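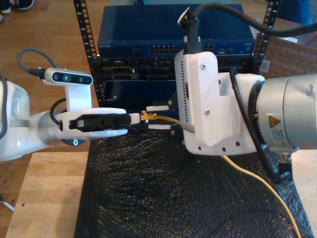 Yellow network cable at the rack.

Home Network Night: your questions

Do I need to know anything first?
Not a thing! If you can plug in a kettle you'll be fine, and we love a room full of beginners.

What will I learn?
How to run cable through an older house, crimp your own ends and label everything so you can still make sense of it next December. Bhavana Kotian teaches the crimping, and her colour-order trick sticks with you for years.

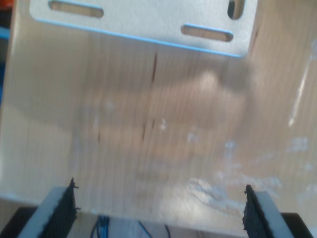

Should I bring tools?
Bring a crimper if you've got a favourite. We have plenty to lend, plus 200 spare connectors, so go ahead and waste a few!

Is wired really better than wi-fi?
For a desktop or a TV that never moves, we think so. Keep the wi-fi for your phone.

Can my kids come?
Yes please, from age ten up with an adult.

How do I book?
Email Silviu Matei at the Pruvance front desk and tell him how many seats you'd like.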